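电工互助论坛 › 控制与按钮 › 新手提问

主题：旋钮、两个按钮加急停的控制盒，拆开后怎么整理零件？

楼主：sonly_ustik
发表于 2024年8月1日 星期四

各位老师好，我是越南人，名字叫 Sơn Lý，中文是工作以后自学的，写得不对的地方请大家原谅。

我在 Ustik 做设备维护，来的时间还不长。我们车间有一批浅灰色的长条形控制盒，盒子上面有旋钮选择开关、绿色按钮、深红色按钮，最下面是带黄色圈的红色蘑菇头急停。前任同事留给我一箱旧盒子和散的开关，共17个盒子，要我检查以后分成可以用的和不可以用的。

我的问题有两个。
第一，散的开关应该怎么摆放，才不会和盒子里拆出来的混在一起？
第二，触点块（绿色的那种）需不需要从按钮头上全部拆下来再检查？

我现在的办法是在桌上铺灰色的毛毡，左边放蓝色托盘，右边放红色托盘。蓝色是正在处理的，红色是等待判断的。
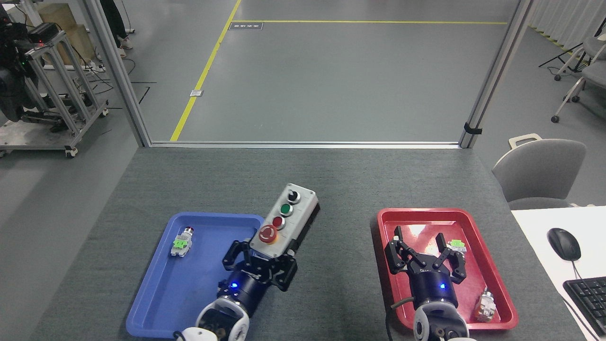
毛毡桌面上的蓝托盘和红托盘，控制盒斜在蓝托盘的右上角。

如果这个办法有不合适的地方，请直接指出，我不会介意。

----------

2楼：老周修柜子
毛毡是对的。小螺丝掉在光桌面上会滚到地上，找半天。我以前用旧毛巾，毛巾掉线头，线头进触点里面更麻烦。

颜色我有意见。红托盘在我们厂是“报废”的意思，你拿来放“等待判断”的，哪天别人路过，顺手就给你倒了。建议换一个黄色的。

----------

3楼：sonly_ustik
谢谢周老师。这个我没有想到。我们这里的规定没有写托盘颜色，但是确实有别的班组会用这张桌子。我先在红托盘上贴纸条，写“待检，请勿丢弃”，以后再申请黄色的。

----------

4楼：Donnelly柜台小陈
不同意2楼。颜色哪有全国统一的，每个厂自己定。关键是贴标签，标签写清楚了，用粉红色的也可以。

回答楼主第二个问题：不需要全部拆。先用万用表在接线端子上量，按下去和松开各量一次，常开常闭都对，阻值也稳定，就不要动它。触点块的卡扣是塑料的，旧货放了几年会变脆，拆一次断一次。

----------

5楼：老周修柜子
回4楼，标签会掉的，油一沾就掉。颜色不会掉。
另外只量阻值不够。我碰到过万用表量着好好的，一上负载就跳。急停回路我是一定要拆开看触点的，发黑就换。

----------

6楼：Donnelly柜台小陈
急停我同意，急停另外说。我讲的是普通的启动停止按钮。

----------

7楼：夜班阿敏
插一句，图里蓝托盘左上那里有一个红帽的开关，绿色触点块，和红托盘里那个带绿触点块的，是同一种吗？如果是同一种，为什么一个在蓝盘一个在红盘？

还有红盘角上那个金属的，米色带银色的，看着和另外的不是一类东西。这种建议单独放，混在一起最后都不知道配哪个盒子。

----------

8楼：sonly_ustik
阿敏老师您看得很仔细。

蓝托盘里红帽的那个，我已经选好，准备作为备件。红托盘里的那个还没有量过，所以我不敢说它们完全相同，需要核对触点块上的型号。

金属的那个我也不认识。箱子里有一张旧的送货单，上面写的是 Prostelov，但是送货单上没有这一项。今天下班以前我会把它单独装进小袋子，袋子上写“来源不明”。

----------

9楼：zavell_用户
我们公司用的是 Zavell 的带格子的零件盒，一个格子放一个控制盒的全部零件，盖子上写编号。比托盘好，搬动的时候不会串。托盘边再高，一碰也全混了。

----------

10楼：老周修柜子
格子盒放得下那个长盒子吗？放不下你还是得用托盘。楼主，我的习惯是两步：整盒放托盘，拆下来的零件当场装自封袋，袋子用胶带贴在盒子背面。不要等，等到下午就忘了是谁的。

----------

11楼：sonly_ustik
自封袋的办法我非常喜欢，今天就改。

我还想请教一个问题。急停按下去以后，旋转复位的时候，有的盒子感觉很紧，有的很松。紧的那种，可以在蘑菇头下面加一点润滑剂吗？

----------

12楼：Donnelly柜台小陈
不要加。润滑剂会往下走，走到触点上就坏了，而且会粘灰。先用干刷子把黄圈周围的灰清掉，再多旋几次。还是紧就整个换，急停不值得省这个钱。

----------

13楼：夜班阿敏
同意楼上。松的那种也要注意，按下去之后轻轻拉一下，如果不旋转就自己弹回来，这个急停不能再用。我们去年11月抽查，翻出2个这样的，外面看和新的一样。

----------

14楼：老周修柜子
这次我和小陈意见一样，难得。润滑剂不要碰。

----------

15楼：sonly_ustik
明白了，急停不加润滑剂，自己弹回来的直接报废。

我把大家的意见整理成了一张表，准备打印出来放在桌子旁边：
整盒编号，写在盒子背面。
拆下的零件当场装自封袋，贴在同一个盒子上。
普通按钮先量，量得不好再拆。
急停一定拆开看触点，再试锁住和复位。
不认识的零件单独装袋，不放回箱子。

请问“量得不好”应该写多少欧姆比较合适？我不想自己随便写一个数字。

----------

16楼：Donnelly柜台小陈
按开关的资料来，型号不同要求不同。没有资料就拿一个新的同型号量一下做对比，表笔自己的电阻要先减掉。

----------

17楼：老周修柜子
还有一条加上去：盒子里的接线拆之前先拍照。别相信自己的记性，我干了这么多年也不信。

----------

18楼：sonly_ustik
已经加上了，谢谢周老师。金属开关的侧面字很小，我明天借放大镜看清楚，再把型号发到这里请大家帮忙认。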